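The Little Easel That Ate the Desk

Sebastião Figueiredo owns three phone stands and one phone. He does not see a problem with this. One stand lives beside the kettle, one beside the bed, and the third travels from room to room like a cat looking for sun.

"You get used to seeing it upright," he says of the phone. "Lying flat, it looks sick."

The phone stand should have been a passing fad. It does a job that a coffee mug does well enough, and the mug also holds coffee. Yet the things have crept onto nightstands, checkout counters and the desks of people who will tell you at length that they hate clutter.

Thaís Godoy sells them from her shop, Norard, where they share a shelf with staplers and good scissors. She moved 996 last year, most of them metal. Customers pick one up, work the hinge back and forth a few times, and carry it to the register looking slightly embarrassed. The ones who skip the hinge tend to put it back.

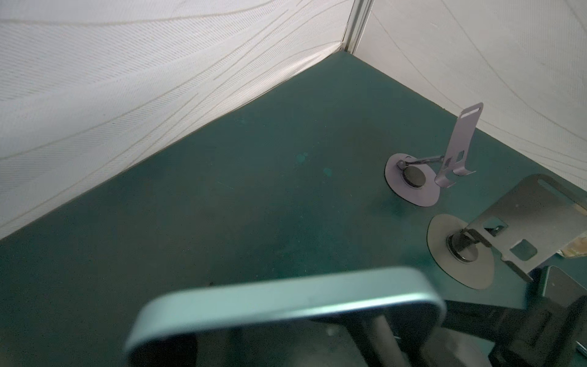
Two metal stands on dark bases, with slots near the tops of their holders.

Godoy has opinions about bases. A narrow one saves room until the first firm poke at the screen, when the whole business goes over backward into the butter. She likes a wide, flat plate and a hinge stiff enough to need both hands.

Erasto Lema, who repairs office chairs in the unit next door, is less taken. He spent $20 on a stand in June so he could follow recipes hands-free, and he now watches soccer through dinner. His wife has asked for the mug back.

There is also the matter of scratches. Owners who baby their phones in padded cases will let the stand itself get as scuffed as a garden trowel. Figueiredo wipes his with a damp cloth when company is coming, then moves it to a drawer so the company won't ask.

He is thinking about a fourth, for the bathroom. His wife has said no twice, and he has taken this as an opening position.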